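Wednesday
By the packaging desk

The packaging engineer at Gesham has spent most of her working life on one object, the regular slotted carton. She asked that her name be left out. "The box is the subject," she said.

Her current work is for Grelach, a parts distributor that ships 260 carton sizes and wants fewer. The target is 134. The obstacle is the flaps.

"A flap has memory," she said. "You score the board, you fold it, and it wants to come partway back. If the score is shallow it comes back a lot, and then it's in your way when you load."

She prefers shallow cartons with the flaps folded fully outward before anything goes in. Tall cartons are harder - the side panels bow and the opening loses its square shape.

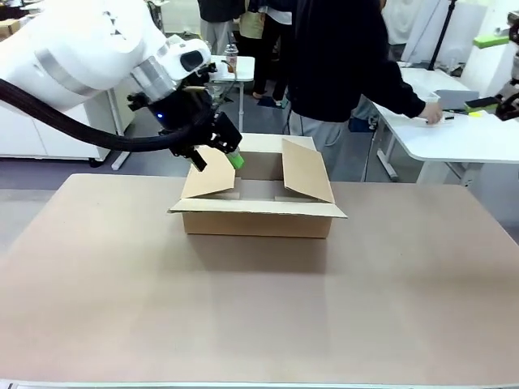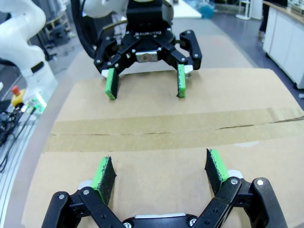
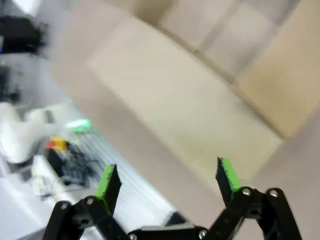
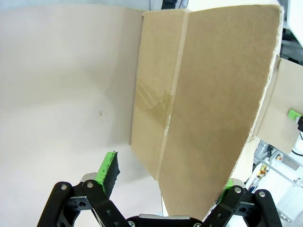 Carton handling at the bench. First picture: open carton with the front flap folded down. Last picture: clear tape across the fold line.

On tape she is specific. Brown packing tape goes over a center seam, one strip, pressed from the middle toward both ends. Clear tape she tolerates. "It wrinkles if you lay it over a fold that's still moving. A wrinkle is a channel, and dust gets in."

Torn rims bother her less than they bother customers. In a trial at Beklow, 2000 cartons were checked after transit, and rim damage had little to do with whether the carton held. Crushed corners did. "I look at the corner first, then the score, then the tape. The rim I look at last."

Asked what she would change in the standard Grelach carton, she named 2 things: a deeper score on the long flaps, and a wider gap where they meet. Wuisan, which supplies the board, is cutting samples of both. She expects them in January.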